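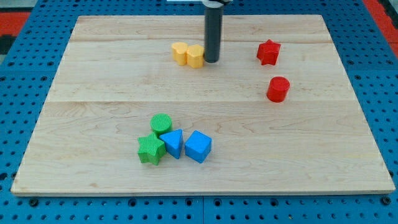
Rechercher un produit, une référence… OK

Kit de tri Kasbridge pour clubs et classes de robotique

Le kit Kasbridge sert de support aux exercices de tri par couleur et par forme, avec un bras équipé d'une pince. Il est utilisé en club, en cours de technologie et pour préparer l'épreuve de manipulation de la coupe Dretero.

Contenu
– un plateau en bois clair, à poser sur une table perforée
– des blocs en plastique jaunes, rouges, verts et bleus, deux formes par couleur
– un livret de séances (80 pages)
– 2 fiches de score plastifiées

Les formes sont variées : cœur, pentagone, étoile, cylindre, prisme triangulaire, cube. L'étoile et le cylindre existent en rouge et en vert, ce qui oblige les élèves à traiter la couleur et la forme séparément dans leur programme. Plusieurs blocs ont les côtés striés.

Déroulement conseillé
Une équipe compte 4 élèves. Les blocs sont dispersés sur le plateau, certains serrés les uns contre les autres. L'équipe programme la prise, puis le regroupement par couleur. Les blocs collés sont les plus difficiles à saisir – prévoir une séance entière pour ce cas.

Le bras, la pince et la table ne sont pas fournis. Tarif établissement : 200 € TTC. Les commandes passées en juillet sont expédiées à la rentrée.

Fiche mise à jour le 22/04/2026.

Produits similaires
Jeu de blocs seuls Kasbridge
Table perforée Brennan
Livret de programmation Zolutton, niveau collège

Ce site utilise des cookies pour mesurer son audience. Accepter Refuser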